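**October 19, 2020** – Modenis has released version 2 of Skorkari, its open planning package for kitchen robots. The update changes how the planner handles objects lying low in deep containers such as sinks, where the walls limit the angles an arm can come in from.

The older version planned a grasp first and checked the path out afterward. Skorkari 2 searches for both together and drops a grasp early if the wrist would hit a wall or a faucet on the way up. Thirumalai Unnithan, who leads the planning work, said most queries now finish in under 300 milliseconds on a desktop computer.

The release comes with 17 simulated kitchens and a set of 400 test tasks. Mervin Tremblay wrote the new scene loader, which reads files made with the Tunard editor without a conversion step.

Users of the first version will need to rewrite their collision settings – the old format is no longer read. Support for two-arm planning was pulled from this release and is now set for February.
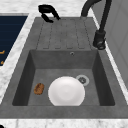

A simulated sink scene with a plate in the basin.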